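Soap dish that drains, for a bathroom with no window

tokholm39
Posted 3/19/20
Bar soap turns to mush in our bathroom. No window, weak fan. The dish is a flat ceramic one with no holes. Do the draining kinds help or should I go back to liquid?

Fosalero
Draining helps a lot. Get one with an insert you can lift out and rinse. I empty mine every 2 days and a bar lasts most of a month.

hukik_749
Disagree. The inserts clog with soap and then you are scrubbing two parts. A plain wooden rack over the sink did more for us.

Fosalero
Wood went black on me by the second winter.

R. Wyss
Store near me had a few kinds out in trays, round and square.

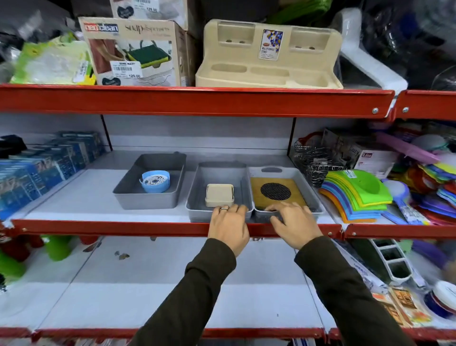

Soap dishes, middle shelf. The light blue round one has the perforated insert.

tokholm39
Thanks. Does the blue one come apart?

R. Wyss
Didn't check, sorry. I went home with a square one.

baumgartner
Dish won't matter much if the bar sits in the spray. Move it to the far end of the tub first. Costs nothing.

hukik_749
Agree with that part. Still say skip the insert.

tokholm39
It's right under the shower head now. Will move it and see.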